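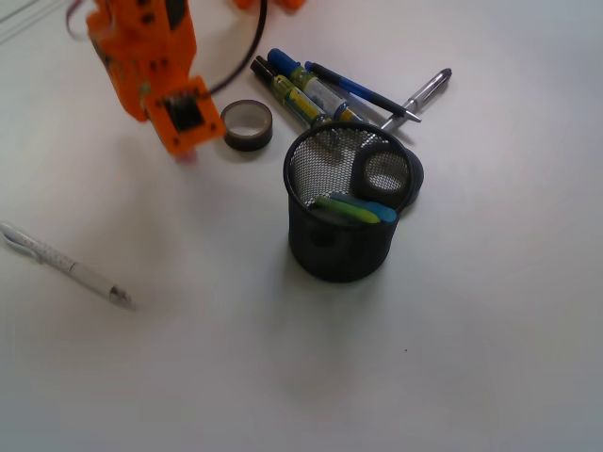 Can a cup-tied player sit on the bench?

Our Sunday side signed a striker from Vutbridge in December. He had already played 53 minutes for them in the county cup. We have now drawn Fismont in the next round and the manager wants to name him as a sub, just to make up the numbers. He says it only counts if he goes on. Is that right?
Ondetti

Bajpai
Doubt anyone would check. We had a lad on the bench for a whole season who wasn't even registered.

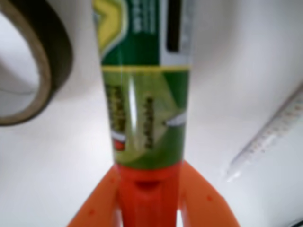
Page last changed: May 3, 2025

Reet Avotiņš
I would ignore the reply before mine. Read your own county's cup rules first, as they differ. In ours a player who has appeared for one club can't play for another in the same competition that season, and naming him on the team sheet counts as picking him, whether he comes on or not. We were thrown out over a sub who never left the bench.
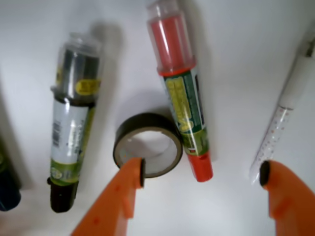 The other thing to look at is whether his first game was in the same competition. Some counties run a Sunday cup and a Saturday cup under separate rules, and a match in one doesn't tie him for the other. Email the cup secretary and get the answer in writing before the game – a phone call is no use if Fismont complain afterwards. If you are short, nine players and no risk is better than losing the tie on paper.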